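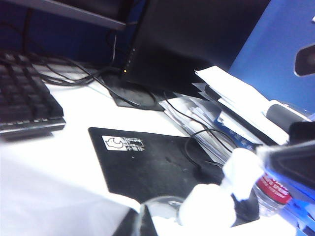
The office manager at Trisholm keeps her desk clearing to Monday mornings, before the phones start. She has been in charge of the second floor for two years, and in that time she has written the only housekeeping rules the company has. They fit on one page. The first rule deals with paper, and she says it is the one people argue with most. A stack between the monitor and the partition, with the sheets fanned out every which way and a blue booklet showing near the bottom, is what she finds at most desks. "People tell me they know where everything is in there," she said. "Then I ask for one invoice and we both stand there for ten minutes."

Her method is slow. She takes the whole stack to an empty table and goes through it from the top, one sheet at a time, with the person who owns it sitting next to her. Anything folded gets opened. Anything with a signature goes into a tray. "I don't throw out a thing myself," she said. "I hand it over and they decide."

Last October the floor sent 87 pounds of paper to the shredding company in one pickup. She wrote the number down, and she would like the next one to be smaller.

Cables

Trisholm rents its desks and partitions from a supplier called Umell, and the contract says nothing about wiring. Cables go wherever the last person left them. She does not think much of the plastic channels that stick to the back of a desk, which come loose in summer, and she uses cloth ties instead.

"The mouse cable is the one that gets you," she said. "It goes up over the papers, so you move the papers and the mouse goes too." She runs it behind the monitor base and ties it once, with enough slack to reach the far side of the pad. The power cables she leaves alone unless the person at the desk has shut everything down first — she learned that the hard way with somebody's quarterly report.

Mouse pads get a wipe with a damp cloth and are left to dry flat. She does not replace them for being scuffed. "If it has your sticker on it, it's yours. I'm not going to buy you a new one because the corner is gray."

What stays on the desk

The list of things allowed to stay out is short: keyboard, mouse, monitor, one calendar, one pack of tissues. She was asked to take tissues off it when the Prasertsri building was renovated and the new desks came in, and she refused.

"You need something to wipe up coffee," she said. "If the tissues are in a drawer, people use a printout." She buys the soft packs in a carton of 40 and puts them out herself. They lie flat, and they can be pushed to the back when someone needs the room.

Calendars are a sore point. She does not mind an old one if the person wants to keep it, clip and all, but she asks that it be turned to a month somebody is using. One on the floor still says 2023/05. 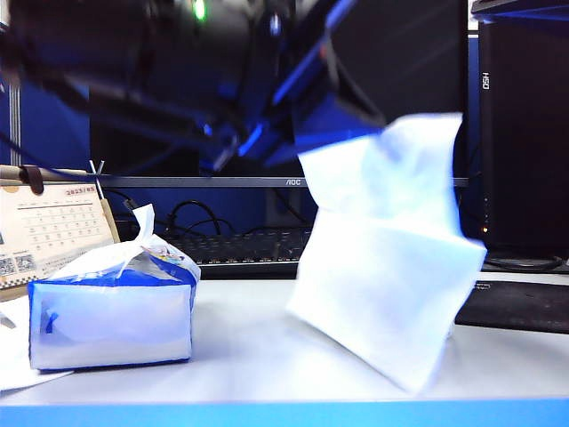 The cost

Her budget for all of this last year was 1,127 dollars, which covered ties, trays, cloths and tissues. The shredding comes out of a separate account. She asked for label holders from Butis as well and was told to wait.

I asked whether the desks stay clear through the week. "Until Wednesday, most of them," she said. "Then the mail comes up and it starts over." She had two more desks to do before nine, and she went to find an empty tray.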